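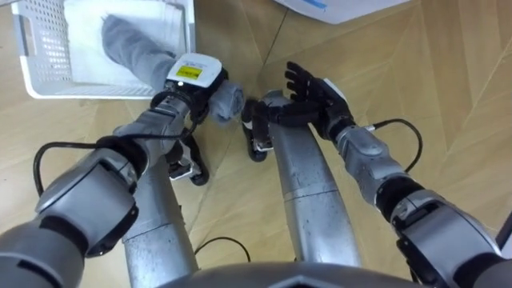
Rolled grey cloth held in a robot's hand, wooden floor underneath.

[trenen-friends] Re: Has anyone actually read the Arkanura report?

Hello all,

I have now, all of it, over two evenings and rather a lot of toast. I'm quoting the original question because it got buried under the thread about the minibus and I'd hate it to go unanswered.

> Has anyone on here read the Arkanura report yet? Ours came from the
> diocese in a brown envelope and I've only managed the first chapter.
> I'm meant to say something about it at the Lent lunch and I can't work
> out whether the land has been taken away or whether they're only
> talking about taking it. Also who or what is Vasconcelos? It keeps
> cropping up as if we should all know.
> Sorry if this has been covered, I'm behind with the digests.

Not covered at all, so don't apologise! Vasconcelos is the district, the one upriver where the Arkanura families have their gardens and their burial ground. I had it down as a mining company for the whole of the first chapter, so you're in good company. The report does have a map but they've stuck it at the back, after the footnotes.

On your main question, it's still talk, but talk of the worrying sort. The land was surveyed years ago and the papers went off to be signed, and they've sat there ever since. Now the district wants a fresh survey before anybody signs, and the new one would leave out the strip along the river (which is where people fish, and where the chapel is). Chapter three is the one to read if you only have time for one. It's mostly what the families said at the meetings, set down more or less as they said it, and I found I was reading bits of it out loud to the cat.

I did get cross with chapter five. It goes on and on about what the bishops said in which letter, and I'd have swapped the lot for a page on the school, which gets one paragraph. But that's me.

I wrote up a notice for our newsletter, so pinch any of it for your lunch. 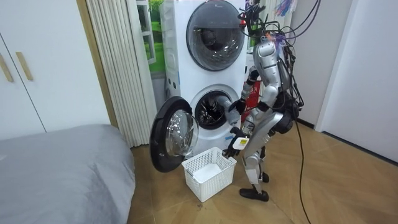
CONDLEY, Feb 2, 2023 — Parishes in the Trenen link are being asked to write in support of the Arkanura people, whose claim to their land in Vasconcelos is still waiting for a signature. A petition at Condley has 235 names on it so far and will stay open until Easter. The claim covers the village, the forest gardens and a stretch of riverbank that a proposed new survey would leave out. Letters should be polite and in your own words, and should ask for the existing survey to be accepted. English is fine, as the link office will put a translation with each one. Please don't send money with your letter. The collection is separate and goes through the usual envelopes.
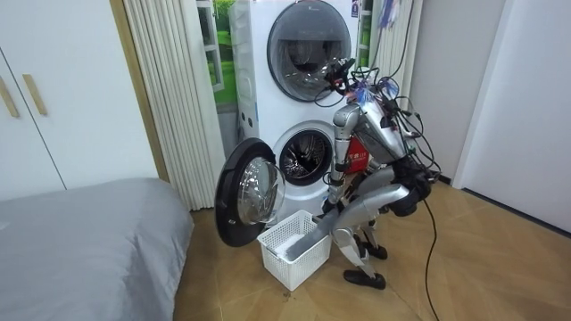

The April meeting

Two people have written to me off list about this so I'll put it here for everybody. It's at Condley again, in the upstairs room, and yes, the stairs are still the stairs. If you can't manage them let me know and we'll ask for the side chapel, which is colder but flat. Bring something for the shared lunch and a mug.

We hope to have a speaker who has been out to Vasconcelos, though the dates keep shifting and I don't want to promise. If it falls through we'll read chapter three together and talk about that. I've asked for extra copies of the report and was told around 15 could be spared, so please share if you're coming with someone.

One more thing and then I'll leave you in peace. Could whoever replies to this please trim the quoted bits? My last digest was mostly arrows, and I lost a perfectly good message about the Trenen prayer cards somewhere in the middle of it. If that was yours, send it again, I did want some.

Good luck with the lunch, and tell us how it goes.

All the best,
your list moderator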